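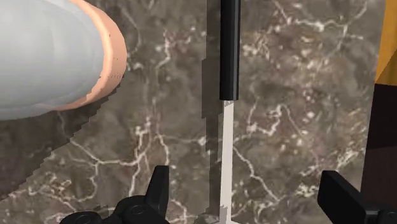
Rekha Nautiyal says I have been rushing my onions, and that I've been rushing them for the whole month, and that every soup I've described to her down the phone has had the same fault in it. She wanted to know how long I gave them. I said until they went soft. She said soft was the start of it and I should put the lid on, turn it right down and go and do something else, such as ring her back when I'd stopped arguing.

So that was my morning, 30 April 2020, and the last day of the soup month.

I should put down how it went while I still remember, as I know I'll look back at this diary in September and find nothing in it except what the weather was doing and whose turn it was to go to the shop. The idea was a different soup every day, no repeats, 31 of them, starting on the last day of March when I had a fridge drawer full of carrots and a very low mood. I told Anju Thakur about it on the phone that night so that I'd have to go through with it. She laughed for a good long while and then said she'd do it too, and she lasted until the leek one. (She says she was bored of washing the blender. I believe her, the lid on hers is a horror.)

Tonight's was the last and I'd been saving it up. Tomato and red pepper, with rice in, and a bit of smoked paprika from the tin that came from Tiwari back when you could just wander in there and stand about smelling things. Now you queue on the pavement and shout your list through the door. I had been four people back from the front on Tuesday, quite happily reading the notices in the window, when a man came out with the last of the red lentils under his arm and I'm afraid I gave him a look. He'd only bought one bag. I felt bad all the way up the hill.

Anyway, the onions. I did as I was told. Lid on, lowest heat, and I went and changed the beds and came back and they were just lying there looking pale, so I went off again and did the bathroom sink. When I came back the second time they'd gone a sort of gold colour and sunk right down to nothing, and the smell had got all the way up the stairs! I had to go and ring Rekha and tell her she was right, and she was so pleased about it that she told me the whole thing again from the beginning.

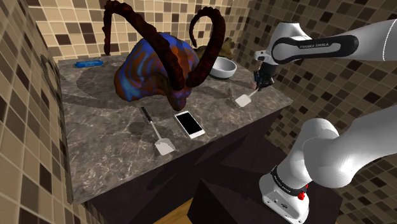

Then I roasted the peppers, which I nearly always skip. You're meant to put them in a bowl with a plate on top afterwards so the skins slide off, and they did slide off, mostly, apart from a few stubborn bits that I ate. Tomatoes were tinned. I've given up being grand about tomatoes. The fresh ones this month have tasted of water and the Bullulent tins are cheap and red all the way through, and I've got rather a wall of them in the cupboard under the stairs now, next to the hoover.

Stock was from a cube. I did make proper stock for the first week, from bones and everything, and stood over it with a spoon getting the scum off like somebody in a costume drama. By the second week I was using the water from the potatoes. By the third it was cubes and I really couldn't tell you that anyone at my table noticed, and my table is me.

I was thinking while it simmered about which ones I'd make again, and it's fewer than I'd like. The pea and mint, yes, that was lovely and took hardly any time. The plain carrot with too much ginger, yes, though it made me cough. Barley and mushroom, which I had for lunch the next day as well and it had set so firm you could have sliced it. I fried it! In butter, in a slab! I didn't tell Rekha about that. And Houshang Kordestani's yoghurt soup, which he talked me through over the phone with the radio going at his end, so I missed half of what he said. He told me to stir it the entire time and never stop, in one direction, and I changed hands and forgot which direction I'd been going in. It was fine. Sharp and thick and full of herbs, with dried mint sizzled in oil on top, and I had it two bowls running. He has since asked me about it so many times that I think he was worried.

The ones I won't be making again: beetroot and orange (I can't say what I was after). The lettuce one. Everyone in the old cookery books seems to think lettuce soup is a treat, and I gave it every chance, I put cream in and everything, and it was like drinking a lawn. And the parsnip, which was my own fault. I had got sick of parsnips by then and used up five in one go to be shot of them, so it came out like wallpaper paste and took me until the weekend to finish.

Took a flask of tonight's down to the gate for Hauwa Wike, who was out doing her edges with the long shears. We've got into the habit of leaving things on the wall for each other and then standing well back and talking across the road, which means the whole of Brekdale knows what I've put in it. She's been giving me rhubarb. I've been giving her soup. I think she's getting the worse end of it, especially in the parsnip week, though she did return that flask empty and washed so I've decided to take it as a compliment. She said the barley was her favourite and could she have it again, and I said no repeats till May, and she said well that's tomorrow.

And it is tomorrow! I hadn't thought about it at all. I've been so taken up with getting to the end that I haven't got a thing planned for after. There are 6 little tubs in the freezer, all of them labelled in pencil that's rubbed off in the frost, so I could just have those and be surprised. Or I could have toast. I've been dreaming about toast, with nothing to dip it in.

I ate late in the end, with the back door open, and put far too much black pepper on top the way I like it, a proper crust of it. It was good. Sweet from the onions and a bit smoky. The rice had swelled up and drunk most of the liquid by the time I'd sat down, so I let it down with water from the kettle and had to salt it again, and then it was right. If I were giving them marks, and Anju says I must, this would be near the top, below the yoghurt and above the pea.

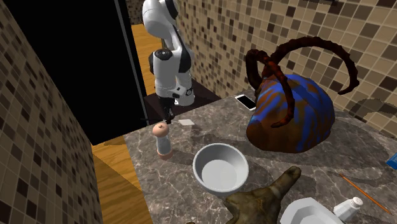
Things to remember for next time

Onions with the lid on. I'll write it inside the cupboard door.

Salt at the end as well as the beginning. I under-salted everything for the first fortnight and thought I was coming down with something.

Cream does not rescue lettuce.

Ask Sneha Katiyar for her cold cucumber one when the weather warms up. She mentioned it when we were meant to be talking about the library books and I said cold soup was for people with conservatories, and I've been sorry since. She says it wants a lot of dill and I've got dill coming up on the windowsill, very thin and leaning over, but alive.

Buy a pen that works in the freezer.

Give Hauwa back her pie dish, the oval one, before she has to ask. It's been sitting by the front door since Easter with my gloves in it. I'll do the barley tomorrow after all, I think, and take it over in that.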